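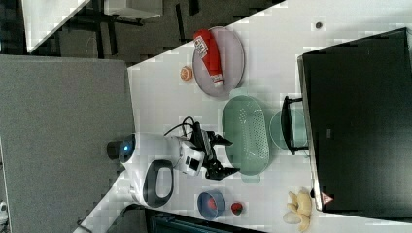
Figure 3. Tabletop layout for the kitchen task, seen from above. The gripper is open near the edge of the green colander.

4.2 Student sessions and task setup

The course project ran in the second half of the term, after the students had finished the units on coordinate frames and basic control. Each team received one arm, one table and a box of kitchen items. The assignment sheet asked for a tidy-up task: given a spoken or typed instruction, the arm should pick up one named item and set it down in or on another. Teams were free to choose the items and the order, and they wrote their own instruction lists.

Figure 3 shows a layout of the type used in the later sessions. Teams mixed real tableware with packaging and toy food. The colander and the two bowls served as containers, and the plate served as a flat target. A black appliance takes up one side of the table, which limits how far the arm can swing before it has to lift. In our notes we call this side the wall. Plans that ignored the wall failed early, and most teams added a fixed lift height to their code by the end of the first session.

Demonstrations were recorded by hand guidance or with a game controller, whichever the team preferred. Over the whole course the teams logged 2630 attempts, of which 297 were set aside by the students themselves before training. The usual reason was that an item had been moved by hand in the middle of an attempt. We kept the students' decisions as they were and did not go back to restore any of these attempts.

Each session lasted 55 minutes, including setup. This turned out to be tight. Two teams, Grirner and Fosside, spent most of their first session on the gripper offset and recorded very little. Ortner started with the containers already placed and had usable data on the first day, but its layouts varied less and its policy did worse when the plate was moved. Caltier changed the layout after every eight attempts, following a schedule that Rowena Talavera drew up for the teaching staff. We later gave the same schedule to all four teams.

4.3 Difficulties reported by students

Students filled in a short log at the end of each session. We read the logs in full and grouped the comments by hand.

The colander came up most often. The gripper has two fingers, so a grasp has to come in at a suitable angle or the colander slides away. One team wrote, "We can push it anywhere we like but we can't pick it up." Three teams ended up using it only as a target, and the fourth grasped it by the small tab on the end.

Bottles were the next problem. A squeeze bottle lying across a plate has to be lifted without dragging the plate along, and the students' first grasps were often too low. Raising the grasp point helped in most cases. Small round items were easy to close on but rolled when the approach was off to one side – several logs mention chasing the same item across the table.

Plush items gave little trouble. Students liked them for testing new code, and some teams used them so often in the early sessions that their data had to be balanced later with harder items.

The logs also mention matters unrelated to grasping. Cable slack was raised by two teams, and both solved it by changing the rest pose of the arm. Others asked for more time, or for a second table on which to prepare the next layout. We could not offer a second table during the term, but one is planned for the September course.

Comments (8) Shares (55)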